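From the Big Room at Gusolwood

Hello from the downstairs end of the building! I promised in January that I'd write something once the big room had settled down, and it's mostly settled (the coat hooks are a separate matter, see further on), so get yourself a coffee.

The table first, because it's what everybody asks about when they come in. It's the square one with the dark metal rim and the woven lattice top, diamonds and circles in tans and browns, and I love it more than I should. Loukia Kontogiannis found it at a yard sale in Flirkville and we drove it home in the back of my car with one corner in my ear the entire way. I had been looking at conference tables in a catalog for weeks, big pale things that all cost too much, and then we put this one down on the concrete and I closed the catalog.

It does have its ways. Pens roll until they find the edge and then they keep going. Crumbs hide against the pattern and need a soft brush, so please use the brush – a damp cloth only smears them about. I've left one on the windowsill for anyone who eats crackers as messily as I do.

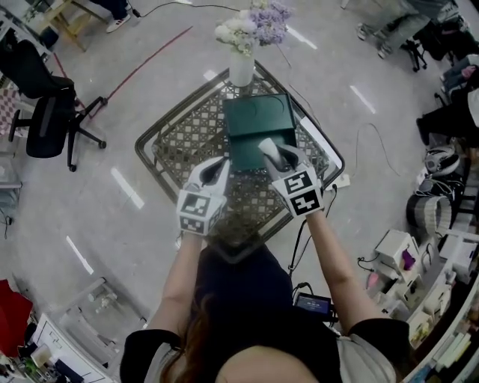
Flowers are back to being a regular thing, too. Vasiliki Triantafyllou has been picking them up from Deligiannis on her way in, and she went for white and lavender this time, lots of little clustered blooms with plenty of green. They look so good in the plain white vase! We tried a blue pitcher for a while and I never liked it, and a couple of you told me you never liked it either, so back in the cupboard it went. If you're the first one in, a splash of fresh water is very welcome. If you're the fourth one in, somebody has probably beaten you to it and the poor things are swimming.

Now, the dark green box. It has been living on the table lately and I've had four different suggestions for it already, including tea bags, lost keys and (thank you, Loukia) chocolate. My own vote is for the seed swap. We ran it out of shoe boxes last spring and by the end the basil was in with the beans and I took home a packet marked only "nice ones." They were zinnias, and they were nice ones. I think a good solid box would keep us a little more honest about labels, and it's such a handsome green. Tell me if you have a better idea, but tell me soon, as I've already started cutting dividers out of cereal boxes at my kitchen counter.

A few words about the room in general. Those of you who remember us at Gonside will remember the carpet, and how anything spilled on it became part of its history. The polished concrete here is a big change. It sweeps in no time and it bounces the light back up at you, which helps on a gray morning. It's also cold! I keep thick socks in my bag now and I'm not embarrassed about it. The chairs glide beautifully, maybe a bit too beautifully – I pushed off from the desk last week to reach the phone and had to walk back.

Sound took some getting used to as well. With that corrugated metal up above, a dropped spoon at one end can be enjoyed at the other. We're saving for rugs and maybe some hangings, and the fund stands at over 200 dollars from the bake table alone, so keep those lemon bars coming. I'd put the full job at 2,000 dollars, but we can start small, with a rug under the table and one near the stairs.

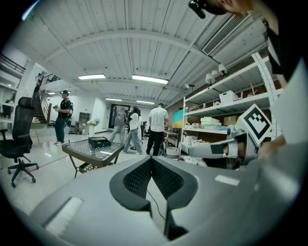 Lights on in the big room, under the curved white beam.

On the subject of lights, last one out please switch them all off, including the ones way at the back, which are easy to forget when you have your coat on and your mind on dinner.

And the coat hooks. They came, there are 18 of them, and they're very nice hooks, but they came without screws. I've been to the hardware store twice and got the wrong length both times. Vasiliki has offered to go next and I've handed over the sample with great relief. Until they're up, coats can go over the rail by the door, and if you could keep them off the backs of the desk chairs I'd be grateful. A heavy coat drags on the floor and gets run over by the wheels, and I have the hem to prove it.

Seed swap planning is at 4 in the afternoon, at the lattice table, at the end of the month. Bring packets, envelopes, a marker that works, and anything you saved from last year, even if you aren't sure what it is. I'll bring the dividers, and Loukia says she's bringing chocolate whether the box is for that or not.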